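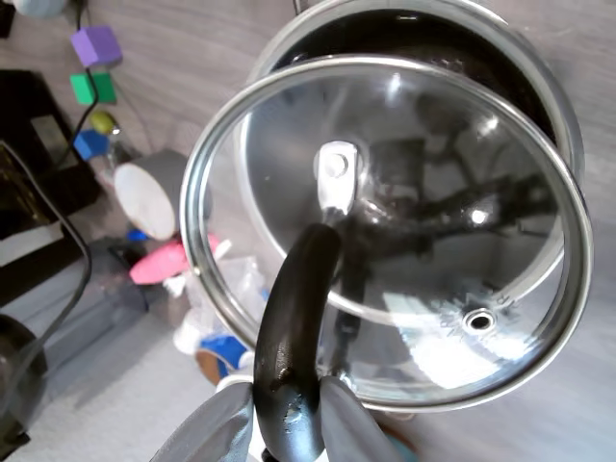 Glass lid with a black loop handle and steel rim

Wobbly lid handle – tighten it or leave well alone?
Posted by Jintana Wiriya, July

Hello all, I've got a Tostum pan set that I've been very fond of, and the handle on the biggest lid has started to turn whenever I lift it. There's a screw through the middle and I'm frightened of cracking the glass if I give it too much welly. The shop in Bullham wants 199 for a new set, which seems daft for one loose screw! Has anybody done this at home?

Lysenko
Yes, plenty of times, and it's a nice little job with a cup of tea on the go. Lay the lid on a folded towel, take the screw right out and have a look for a washer. Mine had gone hard and thin, so I bought 2 new silicone ones from the market for 70p and put one either side of the glass – lovely and snug ever since. Turn it by hand first, then just a nudge with the screwdriver. If you feel it pinching, stop there. And do check the glass for chips round the hole while you've got it apart, as I wouldn't put a chipped one back on a hot pan.

Rirnusska
just buy a new lid, they do odd ones at the hardware shop

Last updated: July, 8.40pm

Related
Descaling a kettle without vinegar
Burnt milk on a steel pan
Which pans work on induction?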